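Stestimden Laundry Pile Notes

README, second version, May

What's in here

Stestimden is a collection of photographs and written notes about laundry, mostly laundry that has been dumped on something and is waiting for somebody to deal with it. There are 600 photographs in 300 pairs. Each pair shows a pile before anyone touched it and the same pile at some later stage, which in a well-run household would be folded and in ours is sometimes only flatter.

The notes were written by two people, Hagos Asfaw and Hiwot Abera, who agree about towels and very little else. Where they disagreed, both opinions have been kept. A third column called "settled" records who won. It is blank more often than we would like.

The name comes from the flat where the first piles were photographed. Kumsa, which turns up in some of the folder names, was the second flat. It had a bigger bed, and the piles grew to fit.

Why bother

Hiwot wanted to know how people sort a heap of mixed washing when they have been given no instructions. Hagos wanted a record of who leaves the duvet cover until last. Both questions can be answered from the same material, and the second one has been. It was Hagos.

Layout of the folders

piles/ -- the photographs, numbered by pair, with a for before and b for after
notes/ -- one plain text file for each pair
labels.csv -- one line per photograph, columns explained further down
disputes.txt -- long, and best read with a drink
old/ -- version 1 of the labels, kept for anyone who built something on them (sorry)

Columns in labels.csv

pair: the number of the pair.

stage: a or b. There is no c. We tried a c for "put away in the cupboard" and had so few that it was embarrassing.

surface: bed, sofa, floor, table, chair. "Chair" means the chair, the one every bedroom has, where clothes go when they are neither clean nor dirty.

main_cloth: the kind of thing that makes up most of the pile, if it can be told. Allowed values are sheets, towels, clothes, mixed and cloth. Use "cloth" when all you can say is that it is fabric. Hagos used to guess. He has been asked to stop.

colours: up to two plain colour words for what you can see of the fabric. Please keep to ordinary words. Version 1 had "oatmeal", "duck egg" and, in one case, "regret", and it took a whole evening to get them out again.

spread: heaped, loose or flat. A heap has a top. Loose has no particular top but you would still not want to iron on it. Flat is flat.

settled: HG, HW or blank. HG is Hagos, HW is Hiwot. Both initials are H, which we noticed after filling in the first 95 lines, and those lines have been redone.

How the notes were written

Each note was written by one of us and read by the other. We set out to keep them to two sentences. Hiwot's are two sentences. Hagos's are also two sentences in the sense that they contain two full stops.

A note should say what sort of pile it is, what colour it mostly is and what you would pick up first. The last part is opinion and is meant to be. If you would start with the socks, say so and we will think about you differently.

Don't write down what you can't see. If the corner of something pale is showing, it is something pale. It may well be a pillowcase. It may also be a shirt, a tea towel or the other half of a fitted sheet that has swallowed the pillowcase, and you won't know until you pull it out.

A sample record
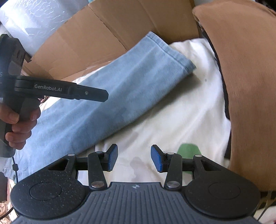 Photo: Stestimden collection, Petau set. Free to reuse with credit.

surface: left blank
main_cloth: cloth
colours: blue, pale
spread: heaped
settled: blank

Hiwot's note: "Fabric in a pile, some of it blue and some of it pale. Start with the blue."

Hagos's note: "Blue and pale together, which in my mother's house would have been two separate piles and a conversation. I would start with the pale, get it folded and out of the way, and leave the blue for whoever comes in next hoping to be useful."

The two notes are typical. So is the blank under "settled" -- we went through this one twice and each of us came away more certain.

Known problems

Fitted sheets are badly covered. They appear often enough in the before photographs, but the after photographs tend to show a ball tucked behind something else, and a ball can't be labelled as folded however kindly you look at it.

Blue is everywhere. Neither of us set out to own this much blue bedding. If you are using the colours column for anything serious, balance it first.

The line between heaped and loose moved at some point between Stestimden and Kumsa. We think Hiwot got stricter. Hiwot thinks the piles got worse. The Petau set was labelled last and follows the later habit.

Some pairs were finished the next morning, so the daylight in a and b doesn't match. These are marked "slept on it" in the notes, and in a few cases that was meant literally.

Odd socks are not counted anywhere. We started, and stopped for the sake of morale.

Changes since version 1

Colour words cut down to plain ones. "Cloth" added to main_cloth. The initials sorted out. "Lump" removed from spread after a long argument, all of it in disputes.txt. The folder called Devum has been merged into Kumsa, as they were the same bedroom with the curtains changed.

Using it

Take it, sort it, print it out and leave it on the chair. We ask for a credit to the Stestimden collection and, if you publish anything, a copy of whatever you found out about duvet covers. Corrections are welcome. Please give the pair number and the column, and say which of us you are agreeing with, so that the other can be told gently.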